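Teaching Two Arms to Set a Table

Eldana Chala has laid the same table 23 times since the morning, and when I come in she is not yet satisfied. She works at Vesine, where a small group collects examples for a learning system called Plistport. Her task this week is table setting: a plate, a bowl, a cup and the spoons, for two persons.

I asked her what makes an example good.

"It must be calm," she said. "If I hurry, the system learns my hurry. When I correct my hand in the air three times, it also learns this, and then we see it again some weeks later and we are ashamed."

She moves the two arms herself, from a seat in the next room, and everything that the arms do is recorded together with the video. The group wants 700 examples before they train again. In October they trained with fewer, and the result was good with plates and very poor with cutlery.

"A spoon is thin and it shines," Chala explained. "For the plate there are many ways to be a little wrong. For the spoon there is almost no such way."

So the spoons receive now most of her time. She showed me how she prefers to bring one to the teal plate, held upright in the right gripper, while the left hand waits open and low.

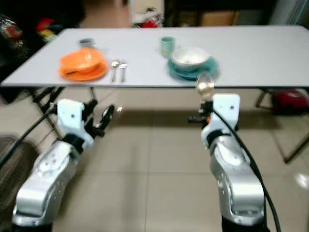 Which examples are thrown away

Her colleague Szymon Mazurek reviews the recordings. He told me that he removes fewer than I would expect.

"At the beginning I deleted every example with a mistake. Then Eldana became angry with me, and she was right. If she drops the spoon and takes it again in a good way, this is useful. The system will also drop spoons."

What he does delete are recordings where the operator stops to think. A long pause has no meaning for the machine, he said, but it will copy it.

I asked both of them if the colors of the dishes are important. Mazurek believes yes. They change the sets between sessions, so that the system does not decide that a bowl is always orange. Chala is less sure. She would like to change the height of the table first.

"We have discussed it for 2 months," she said, and went back to her seat.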